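Wednesday

Up at 7 and the kitchen already smelled like last night's onions. Opened the window for a while even though it's January. Had toast, wrote out the bill for the Pardale storage unit (50 dollars, same as before) and put it by the door so I'd remember it. Forgot it anyway and had to come back from the corner.

Spent most of the morning on the hall closet. Three bags for donation, one for trash. Found the Tanui jigsaw, 500 pieces, which I thought I'd given away in the move. Kept it. The winter boots need new laces, 14 holes, so I'll have to check the length before I buy any.

Lunch was soup. After that I lay down for half an hour and didn't sleep.
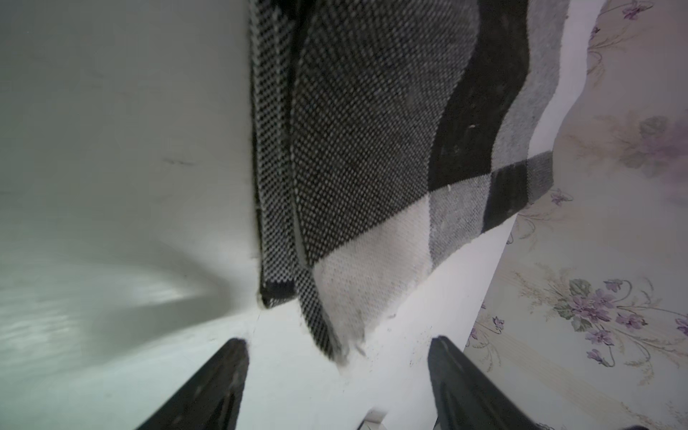 Kitchen linens were the afternoon job. I've been putting them off since before the holidays, and the drawer wouldn't close anymore. Most of the plain ones are thin enough to go in the rag bag. I went back and forth on the checked one, the black, gray and off-white. The bottom edge is fraying in the cream part and there's lint on the dark squares, but the weave is still thick and it's the one I reach for. I'll trim the threads and run a hem along there when I get the machine out. The drawer closes now.

Leftover rice for dinner. Need dish soap and bootlaces tomorrow.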